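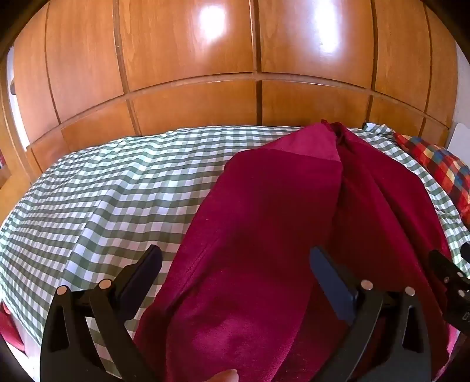 *Built-in wardrobe, glossy wood-grain doors, bed in front.*

**January, grazing exclosure plots, Tundale reserve, north block**

Started 06:40. Ground firm as far as the second ford, soft after that. Left the vehicle on the ridge and walked in with the poles.

Purpose of the visit: repeat the grass height and dung transects at the paired plots, swap cards in the trail cameras, and decide whether the eastern fence line is still worth maintaining. Shuzhen Xie did the dung counts. I did the sward heights and the cameras.

## Transects

Method unchanged from last dry season. Drop disc every two metres, read to the nearest centimetre, note the dominant grass under the disc. Any reading where the disc rests on a woody stem is struck out and taken again one pace on.

- Fenced plots: 62 cm mean height. Mostly red oat grass, a lot of it lodged. Thick litter underneath, and the disc tends to sit on that. Readings probably a little high.
- Open plots: 33 cm mean height. Patchy. Short lawn near the old termite mounds, rank growth in the dip where the zebra do not seem to bother.
- Plot 4 (open) not finished. Buffalo in the thicket at the far end, old bulls, wind behind us. Came back at 15:20 and they had not moved. Leave as missing, do not fill from the neighbouring plot.

Dung: 341 piles across all the open transects, fresh and old together. Shuzhen splits topi from hartebeest by pellet shape. I can't do this reliably, so for the shared sheet we should lump them as "medium antelope" and keep her split in a separate column. Elephant dung only on the western side, all of it old and broken up by beetles.

One civet latrine on the track between plots 2 and 3. Outside the transect, so not counted. Full of millipede rings.

## Cameras

Five Flivon units out. Three working.

Camera 1: fine. Battery low but still writing.

Camera 2: fine. Card full at 2000 frames, nearly all grass. The trigger is too sensitive for that spot in the afternoon wind. Cut back the stems for three metres in front and dropped sensitivity one step. If it fills again, move it to the other side of the acacia.

Camera 3: housing chewed. Tooth marks on the strap and the lower latch, hyena by the spacing. Card readable. Seal gone, so the unit came back with us.

Camera 4: dead. Ants in the battery bay. Cleaned out with a brush, contacts green, no response with new cells. Also back with us.

Camera 5: fine, but clock reset to factory date at some point. Sequence is intact. Correct the times against the photograph of my watch at pick-up, then check the dawn frames agree.

Quick look at the card from 1 on the laptop: impala, warthog, one leopard walking left to right with nothing in its mouth, then impala again. Side pattern clear enough to compare with the existing sheets. Rhino, none. There was a scrape near the wallow that could be rhino, but the edges had slumped and I would not put it in the record.

## Fence

Eastern line is down in two places. One is a fallen branch. The other is a straight push from outside, posts leaning inwards, wire stretched but not cut. Probably elephant, no clear prints in the murram. Tied up both with the remaining Trusness wire. It will hold against antelope and nothing else.

My view is that the eastern pair should be dropped after this season. The fenced half has been open for an unknown part of the interval, and the difference in height there is already smaller than at the other pairs. Shuzhen disagrees and would keep it as a partial-exclusion plot. Her argument is that the soil there is unlike the rest and we have no other pair on it. Fair point. Left open until we have the nitrogen results.

## Samples

Clipped biomass from the fenced plots bagged and in the drying oven at 18:10. The Zhong balance drifts for the first half hour after switching on, so warm it up before weighing and check with the brass weight between trays. Bag 7 has a split corner, re-bagged, small loss of leaf.

## To do

- Wire and staples, two rolls
- Contact cleaner, spare latches for the camera housings
- Re-read the litter note in the old protocol, see whether the disc should be pressed down
- Plot 4, early start, approach from the south
- Send leopard frames for matching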